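Two-arm table project: policy keeps missing the black bowls
Community Help > Student Robotics > Club projects
Posted 2/2/25 by skirna_build
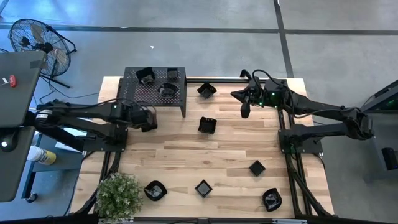

Our school club is doing the table clearing task for the spring meet in May. Two arms, one on each side of a wooden table, and they have to pick up the small bowls and cups and put them on a raised shelf. We recorded 200 demos by hand and trained on those. The left arm does fine with the round bowls. With the square ones it closes next to the rim and comes up with nothing, mostly when the bowl is turned like a diamond.

The dishes are all black and so are the grippers. Our mentor thinks the color is the problem. Half the team wants to buy colored bowls, but the rules say we have to use the set from the Landeg kit. The other half wants to record more demos. We have the lab for 11 more sessions before the meet and I don't want to spend them all on the wrong thing.

Has anyone run this task with the dark set? How many demos did you need?

briltora_club

Record more. We had 581 by the end and it worked most of the time.

cillura_lab

I would look at what is in your 200 before adding to it. We had the same trouble last year with square dishes. When we went back through the recordings, nearly all of them had the bowl sides lined up with the table, because that is how people put things down without thinking. The arm had hardly seen a bowl turned 45 degrees.

What we did:

Made a sheet with start positions and angles, and the person resetting the table had to follow it. No placing by feel.

Picked one way to grab a square bowl and had every driver use it. We chose one finger inside, one outside, in the middle of a flat side. Before that, some people were grabbing corners and some were grabbing sides, and the arm ended up doing something in between.

Slowed down over the last few inches before the grip. Fast drivers gave us bad data there.

On the color - black on light wood is not that bad from above. Where it hurts is when the gripper is right over the bowl and you can't tell one from the other. Check your wrist view if you have one. Moving a lamp so the inside of the bowl picks up some shine helped us more than I expected. Keep the lamp in the same place for the meet.

We stopped at 700, but I think the last couple of hundred did very little.

landeg_user4

Check the rules for your meet too. Ours let us put matte tape on the gripper fingers as long as the dishes were left alone. We used light gray and it made the fingers a lot easier to see. It does wear off, so bring the roll with you.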